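# Fjeld Kitchen Kit – club edition

*Page updated Jul 8, 2018*

Okay, so you want an arm to work in a real kitchen, with real clutter, and you want high school and college students to be the ones making it happen. Welcome! I'm Maj-Britt Hägglund, I run the student robotics club at Hotholm, and the Fjeld kit is what we put together after two seasons of entering the Flernia home-tasks challenge with gear that really wasn't meant for it.

The kit doesn't include an arm. I say it first thing since I get that email a lot. You bring your own arm and gripper, and we supply the stuff that goes in between your team and a working kitchen run: the mounting parts, the cable management, the task cards and the software starter folder.

## What's in the box

- Floor stand adapter plate, with bolts and two hex keys (you will lose one)
- Cable clips and soft straps, 10 of each
- A laminated set of task cards, from "move the bowl" up to "put away the dishes"
- Soft fingertip covers in three thicknesses
- Stop button extension cord
- Skummont, our little run logger, on a USB stick, plus the printed manual

The club edition is $300, and the order number is 869. If you already have a stand and only want the cards and Skummont, ask for 1772 instead and I'll tell you what shipping comes to.

## Why we skip the tidy test table

Our first year we practiced on a folding table with one cup on it. We got really good at one cup! Then we showed up at Flernia, the judges handed us a counter that looked like people lived there, and our arm just sat there thinking about it until time ran out. I still have the score sheet on my office door.

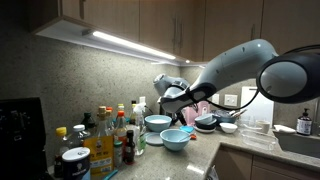 So now the students practice in home kitchens, and the task cards are written for that. Bottles stay where they are. Bowls stay out. The rule in our club is that you may move one thing before a run, and you have to write down what it was. Younger students complain about this for two weeks and then start getting picky about it with each other – I've heard some pretty heated talk over whether a dish towel counts.

A thing I'd pass on to any team with a big arm: spend your first session on reach only, with the gripper empty. Have one student on the stop button and one watching the elbow. Everybody wants to watch the gripper, and it's the elbow that finds the cabinet doors.

Cables deserve a session of their own too. Leave enough slack at the joint for the full bend, strap the rest down, then run the arm slowly through every pose on card 2. We snagged ours in March and lost most of an afternoon to it.

## Before you order

Check your bolt pattern against the drawing in the manual (I'll email you the page if you ask). The plate fits the arms our club has used and a few others, but I can't promise yours.

Skummont runs on Windows and Linux. It saves a start time, a stop time, who was on the button and whatever notes the students type in. One of our seniors wrote it and she's already fixing the export, which puts commas in odd places. New versions are free to anyone who bought a kit.

Returns are fine if the task cards are still clean. Fingertip covers are yours once you've opened them, sorry – they get sticky fast.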